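Robotics Club, minutes of the November meeting

Place: the project room, second floor
Start: 5:30 p.m.
Present: the chair, the secretary, the two team leads (hands and software), nine members, our teacher advisor for the first half
Minutes: the secretary

1. Minutes of the last meeting

The minutes were approved with one correction. Under the item "Storage" it was written that the spare servos go to the upper shelf. The correct place is the drawer under the printer.

2. Money

The balance of the club account is $2,714. From this sum $400 is already reserved for the entry fee of the Giloritz competition and must be paid before the end of the month. The invoice from Sivakumar for cables and connectors arrived and is $50 higher than the offer. The chair will write to them and ask for the explanation. Until we have the answer, we do not pay the difference.

One member asked if the club can pay for the train to the competition. It was decided to wait until the number of travelers is known.

3. Two-hand task for the competition

The hands team reported on the work with the two-arm robot. The task for Giloritz is to pick up a large object with one hand, pass it to the other hand and put it down inside the marked area. The rules do not say which object will be given, only that it is bigger than the hand and has no handle. For this reason the team wants to train with shapes that are difficult to hold.

The present state is as follows. The grip with the left hand is programmed with the thumb on the front side and the other fingers behind. The right hand waits open, palm up, until the software gives the signal for the transfer. The transfer itself is not yet reliable and the team does not want to show it to visitors before it is.

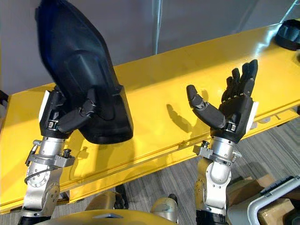
The software team explained that the waiting position of the right hand was chosen in a hurry and can be changed. Two proposals were discussed. The first is to bring the right hand closer before the transfer, so the path is shorter. The second is to keep the distance and to move the left arm slower. The members voted for the first proposal, eight for and three against, the others did not vote. The second proposal stays in the notes in case the first brings collisions.

It was also discussed that the motion log is too long to read. The last one has 836 lines. The software team will write a short filter that shows only the thumb and the wrist. Everybody who runs a test must save the log in the shared folder with own initials in the name, also when the test was stopped early.

4. Brasilo workshop

Brasilo offers a free workshop on grip force for student teams. There are four places for our club. The hands team has priority for two of them. The other two places will be given by drawing lots, names to the secretary by e-mail.

5. Stustalus simulator

The student license of Stustalus ends in January. The software team asks to renew it. The advisor will find out if the school can pay. No decision today.

6. Order in the room

Please return the hex keys to the box after use. Please do not change the program on the robot without writing it in the notebook. This was asked already in September.

7. Tasks until the next meeting

Chair: letter to Sivakumar, payment of the entry fee
Hands team: new waiting position for the right hand, list of training objects
Software team: log filter, collision check
Secretary: list for the workshop, question to all members about travel
Advisor: license

8. Other

The next meeting begins at 5:00 p.m., half an hour earlier than usual, and the room must be closed at 6:45.

End of the meeting: 6:50 p.m.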